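Lovusine Clear Produce Bags, pack of 28: fine, but what was wrong with the old ones?

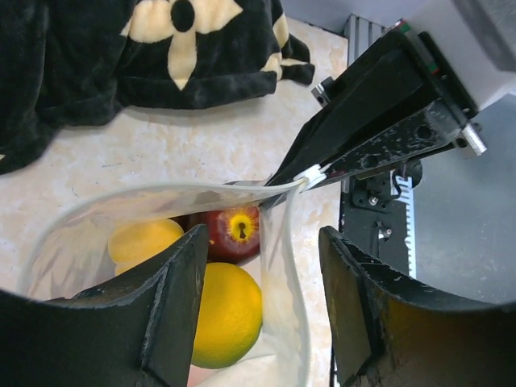 I bought these after reading a lot of gushing about how they keep fruit fresh for longer. I have my doubts. A bag is a bag, and an apple sitting with a couple of lemons is going to do what it does whatever the label promises. Lovusine prints a freshness claim on the front of the box and no explanation of it anywhere else, and I looked.

So, the bag itself. The plastic is thin and milky, clear enough that you can tell a lemon from an apple without digging around. It creases the first time you handle it and stays creased. The mouth opens wide, and I'll give them that, because my usual Javell bags cling shut and have to be rubbed between your fingers like the ones at the store.

Then you try to fill it. Held open with both hands, no problem, except now you have no hand left for the fruit. A small clip on the rim gives you something to grab and I've gotten used to doing it that way. Whether that should be necessary with bags at this price is another question.

Strength is okay. I carried lemons and apples home from the Mornthorpe market on a Wednesday, 780 grams on my kitchen scale, and nothing split. I wouldn't trust one with a pineapple. Of the seven bags I've used so far, one had a weak seam at the bottom and went in the trash.

As for freshness, my apples went soft when they normally go soft. My neighbor Vaida Petrauskas swears her lemons last longer in hers, but she keeps them in the fridge and I keep mine on the counter, so make of that what you will.

The listing has 971 reviews and most of them seem to be from people who had owned the bags for an afternoon.

Three stars. They're decent bags with a nice wide opening and a claim on the box I don't believe. If they go on sale I might get another pack. At full price I'd go back to Javell and put up with the rubbing.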